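4. Industrial participation and the transfer of design work

4.1 Background to the two programmes

The trainer replacement programmes examined in this paper were begun within a few years of each other and had much the same purpose. Each was meant to supply an air force with a basic training aircraft and, at the same time, to give a domestic firm enough design experience to take a larger share in a later combat type. In the first case the lead contractor was Ralel, which had until then mostly overhauled engines and built tail sections under licence. In the second it was Braro, a maker of light civil aircraft with no earlier military work.

Tokarz has argued that programmes of this kind should be judged by the aircraft they deliver. Bainbridge takes the opposite view and treats the aircraft as a by-product, with the trained design staff as the main result. We don't try to settle the matter here. The records available to us say a good deal about staffing and contract changes and rather little about flying performance, so the section is weighted towards the former.

4.2 Staffing

Ralel reported 385 design and stress engineers on the programme at the point of the critical design review. Braro reported 538, but its figure includes production planning staff, whom Ralel listed separately. The two totals can't be compared directly, and earlier papers that have done so should be read with care.

What can be compared is how the numbers moved. Ralel hired early and then held its level almost flat until first flight. Braro took on staff in two waves, the second following the decision to bring the wing design in house after the foreign partner withdrew. Interviewees at Braro described the months after that decision as the hardest of the programme. Drawings for the inner wing had been delivered in a format the firm's own software could open but not edit, and much of the geometry was rebuilt by hand.

Both firms lost people to the civil sector once the prototypes had flown. Ralel had a retention clause in its contracts, which bound senior staff for four years, and this appears to have slowed the loss without stopping it. Braro had no such clause. Its head of structures left in February of the year in which series production was approved, and two section leaders went with him.

4.3 Work share and the second tier

The ministry in each country set a minimum domestic share by value. Neither rule said how value was to be worked out where a part was machined at home from imported stock. Ralel counted the full price of the finished part. Braro counted only the work added, and on that basis fell short of its target in the first two reporting periods. The rule was later rewritten to follow Ralel's method, after which Braro met the target with no change in what it bought.

Second-tier firms had mixed experiences. Zokus, which supplied landing gear doors and later the complete nose gear assembly to Ralel, moved from building to print to holding design authority for its own parts. This took longer than planned. The firm had no fatigue test rig of its own and had to book time at a university laboratory, where its specimens waited behind teaching work. By the end of the programme it had built its own rig and was taking in outside orders.

Other suppliers gained less. Several had bought machine tools against a forecast of export sales that didn't come, and two were sold. Braro's canopy supplier in Araújo closed its transparency line after the first production batch, and the remaining canopies were bought abroad. The change required a new bird-strike test, and deliveries stopped while it was carried out.
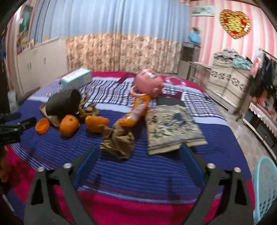

Figure 4. Gripper arms with blue pads above a striped and checked blanket.

4.4 Contract changes

Both contracts were signed at a fixed price and both were amended. Ralel's amendments were mostly small and came from the customer: a different radio, a revised rear cockpit layout, and provision for a data recorder that was never fitted. They were priced one at a time, and the file shows little dispute over them.

Braro's were larger. The move of the wing design was handled as a single amendment and took longer to agree than the original contract. During the talks the firm carried on working at its own risk, and its annual reports for the period show heavy borrowing. The ministry in the end paid for most of the extra design hours but not for the delay.

Bainbridge notes that fixed prices were chosen in each case because earlier cost-plus work had overrun. On the evidence here, a fixed price did little to hold down the final cost where the design was still unsettled when the contract was signed. It did affect who carried the cost in the meantime. A customer with a longer view of the domestic industry might have preferred to pay for the preliminary design separately, and officials in the second country told us this is now their practice.

4.5 Limits of the evidence

The staffing figures come from the firms and were not audited. Supplier records were complete for Zokus and patchy elsewhere. The ministry files used in section 4.4 were last consulted on 3 June 2026, and the papers covering export talks were still closed at that date.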